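Ticket: menu file prints with the right-hand prices missing
Product: Plumaten 3
Opened by: Agathe Roussel

Hello, and thank you for being so patient with me last time! The menu reads perfectly well on screen, but my export drops the last column of prices – all 40 pages of it. I'd love ours to have the price with each dish, the way Gamberi in tempura has its €6.00.
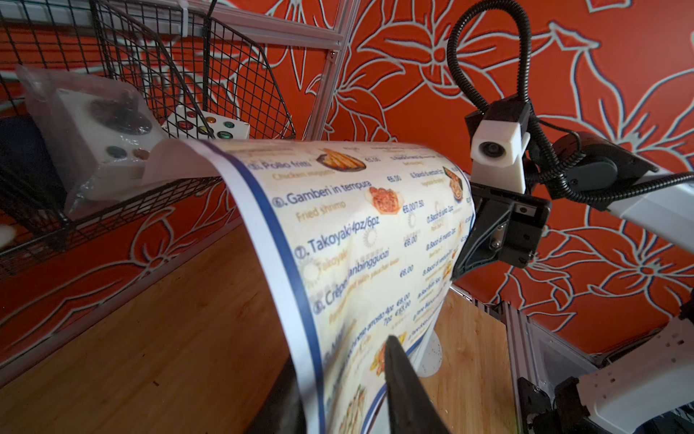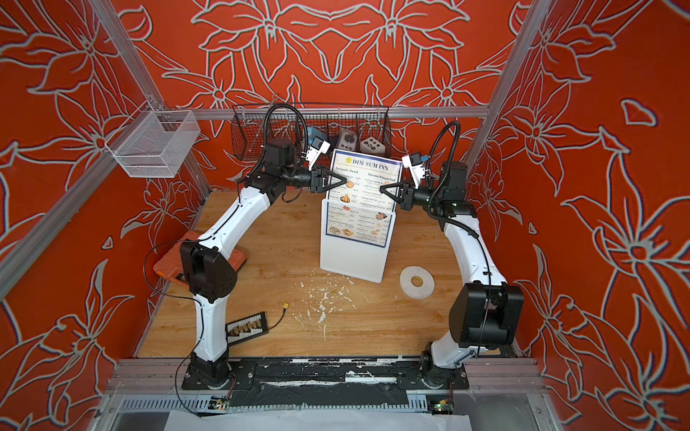
Step 1 – Reply from Yevdokiia Kostiuk
Hi Agathe, lovely to hear from you again. Please open Page Setup, turn off "Fit to Lukitari tray," and export once more.

Step 2 – Agathe
Prices are back, bless you! Page 3 still prints a little pale, but I can live with that until April.

Status: solved

We use cookies to keep you signed in. Accept | Settings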